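Colección Judia: almacenamiento de bebidas en cocinas compartidas
Ficha de datos, versión 3

Resumen
La colección Judia documenta la organización de bebidas envasadas en frigoríficos de uso colectivo. Reúne 300 secuencias registradas en las cocinas de Brakcombe y Sekholm. La responsable del conjunto es Parisa Kazemi.

Contenido
Cada secuencia corresponde a un único envase e incluye el tipo de mueble frigorífico, el compartimento y la clase de tapón. Unas 200 proceden de Brakcombe; las restantes, de Sekholm.

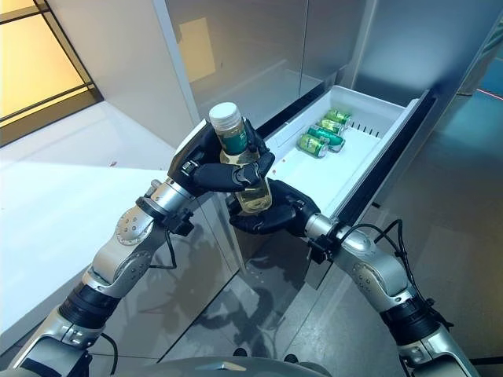

Los compartimentos se clasifican en balda, puerta y cajón extraíble. La categoría de cajón se anota con independencia del acabado exterior del aparato, de modo que un cajón blanco en un frigorífico de acero inoxidable recibe el mismo código que cualquier otro. En los envases transparentes se consigna además el color del líquido, en este caso amarillo pálido, y el de la etiqueta, verde oscuro.

Limitaciones
No se registran marcas ni fechas de caducidad. Los envases opacos carecen de valor en el campo «color_liquido».

Uso y citación
Se autoriza el uso con fines de investigación y docencia. Cítese como: Kazemi, P., Colección Judia, archivo Admasu.

Última revisión: 2026-09-13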